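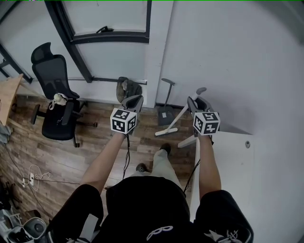 4. Making a beeswax salve with the Rultora warming pot

Before you start, read section 2 about the power cord and section 3 about cleaning. The pot must be dry inside. Even a few drops of water can make the hot oil splash.

You need:
300 g calendula oil (or another infused oil, already strained)
Beeswax pellets, amount according to the table in section 6
Small tins or jars with lids
A digital scale
A clean spatula

4.1 Put the pot on a flat surface and connect the cord. The lamp on the front becomes orange.

4.2 Weigh the oil in the inner bowl. Do not fill above the line marked MAX.

4.3 Turn the dial to position 2 and wait until the lamp is green. In a cold kitchen this may take around 22 minutes.

4.4 Add the beeswax little by little and stir slowly. Keep the lid off during this step.

4.5 When no pellets are left, put one drop of the mixture on a cold plate. After it becomes firm, rub it between your fingers. If it is too soft, add a little more wax. If it is too hard, add a spoon of oil.

4.6 Turn the dial to 0. Essential oil, if you use it, goes in only now – at higher temperature most of the smell is lost.

4.7 Hold the inner bowl by both handles, with oven gloves, and pour into the tins. Leave them open until the salve is fully cold, then close the lids.

CAUTION: Never leave the pot alone while the lamp is on. Oil which is too hot can catch fire. If you see smoke, pull the plug and do not use water.

NOTE: Some people have a skin reaction to calendula or to beeswax. Try a small amount on the inside of the arm first, and wait one day. Do not put the salve on open wounds.

NOTE: A grainy salve has usually cooled too slowly. You can melt it again on position 1 and pour it into the tins once more.

Replacement bowls are sold under part number 473 from our Plorkstead shop. For the bigger bowl, please see section 7.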